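Basana extends community tableware lending scheme to 268 local groups

Monday, for immediate release

Basana, the household goods reuse charity, has today confirmed that its tableware lending scheme will be extended to 268 community groups from January. The scheme allows lunch clubs, parent and toddler groups, faith groups and residents' associations to borrow plates, bowls, cups and serving dishes free of charge for up to two weeks.

The extension follows a pilot in which 1341 items were lent from a single store in the Garba district. Groups taking part in the pilot had previously relied on disposable plates and cups for most of their events. Under the new arrangements, loans will be available from three further collection points, each open on weekday afternoons and on Saturday mornings.

"Many of the groups we work with have a hall and a kitchen, but very little to put on the tables," said Henrike Schmieder, Director of Basana. "The pilot showed a steady demand throughout the year, including in months when we had expected the store to be quiet. We are pleased to be able to offer the service to a much larger number of people."

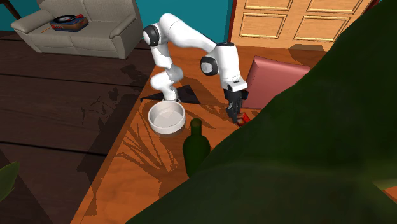

How the scheme will work

Groups will be asked to register once, giving the name of a responsible adult and the address at which the items will be used. Tableware will be packed in sets of 20 place settings, and a group may borrow up to 200 place settings at any one time. Items should be returned clean. No charge will be made for ordinary wear, and the first five breakages in any loan will be covered by Basana.

Bookings will be handled through Prodness, the online reservation service already used by the Garba store. Groups without internet access may continue to book by telephone or in person.

Funding for the extension has been provided by Skarus, which will meet the full cost of storage and transport for the first two years. Lesego Kekana, Head of Community Grants at Skarus, said: "This is a practical scheme with modest running costs. We were impressed by the care with which the pilot was managed and by the number of groups that came back for a second loan."
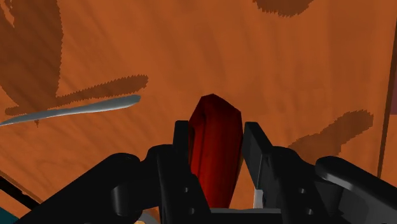
Light and shadow on an orange wooden surface.

Donations invited

Basana is also inviting households and businesses to donate tableware in good condition. Plain white or light-coloured pieces are preferred, as these can be combined most easily into matching sets. Chipped or cracked items cannot be accepted. Donors with more than 100 pieces may request a collection.

Registration for new groups is now open. Groups that took part in the pilot do not need to register again.

Media enquiries: Friederike Kuhlmann, Communications Office, Basana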